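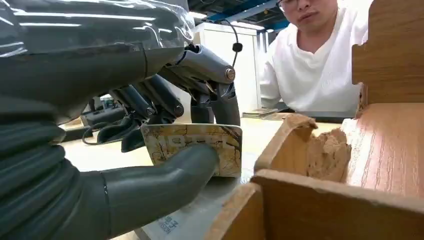
News > Technology > Robotics

A robot hand that feels its way to the right card

By the Gomville science desk
December

Picking up a playing card from a table is one of those jobs we stop noticing by the age of five. You slide it, you tip it, you get a thumb under the edge, and up it comes. Robots have always been terrible at it, and so it's a real pleasure to report that a team at the Boonyarit lab in Gomville has made one a good deal better.

Their method is called Jeltine, and the clever part is what it does when a grasp starts to go wrong. Most systems look at the object, plan a grip, close the fingers and hope. If the card skids away, they go back to the start and plan again. Jeltine keeps the fingers where they are and makes tiny changes to the grip many times a second, using the strain on the joints to work out whether the card is sliding, tilting or stuck. The team calls this "staying in the grasp", and it's a lovely phrase for something we all do without thinking (try it with a bank card on a smooth desk and watch your thumb).

The system learnt from 60 demonstrations, all guided by a person working the arm remotely, and the whole set was recorded in 4 hours. That is a tiny amount of teaching for this sort of work! The group's previous method needed several weeks of recording before it could lift anything flat at all.
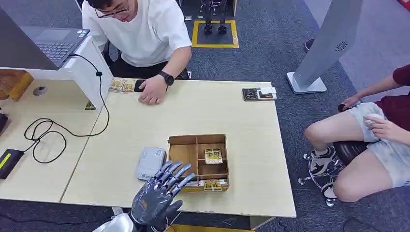
Getting hold of a card is only half the job, and the researchers were keen to test what comes next. Cards, boxed games and small packets tend to live in narrow slots, where a finger that is slightly too wide will knock down everything next to it. The test set-up uses a shallow wooden tray split up by thin partitions, with one card stood upright in a compartment at the back and a little stack lying in the one at the front. An upright card asks for a pinch from above. A stack asks the hand to peel off the top one and leave the others alone, and that turned out to be much the harder of the two.

In the main trial the robot had 40 goes at moving a card from the tabletop to a chosen slot. It failed on seven of them. Five of those were cards that landed in the right slot but the wrong way round, and the team counted them as failures anyway, which seems a bit strict but makes the result all the more impressive. The older method, run on the same cards, failed on more than half.

The researchers were just as pleased with how the failures looked. With the older method a bad grasp usually ended with a card flicked across the table. With Jeltine the hand tended to pause, ease off and try a slightly different angle, and several of the successful runs included a wobble of this kind in the middle.

The same training was then tried on small packets, which are softer and thicker than cards and can change shape when squeezed. No new demonstrations were added. Results were patchier, as you'd expect, with the packets sometimes catching on the dividers on the way in, but most found their slot.
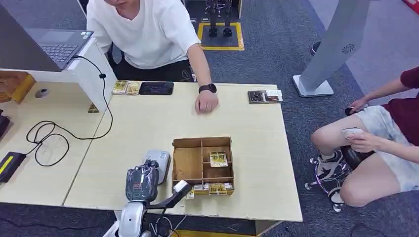

From the lab to the packing bench

Brerkano, a Gomville firm that packs board games and craft kits, is already talking to the lab about a longer trial in its own building. Mixed kits are still filled by hand there, mostly because the contents change from week to week and reprogramming a machine each time would take longer than doing the packing. A system that can pick up a new item after a single morning of teaching would change that sum.

Speed is the obvious thing to work on. The robot is still far slower than a person at the same task, and shiny cards give it more trouble than matt ones. The team also wants to see whether the method copes with paper envelopes, which bend in every direction at once.

The group plans to release its recordings alongside the full paper, so other labs can try the method on their own hands and grippers.

40 shares | 7 comments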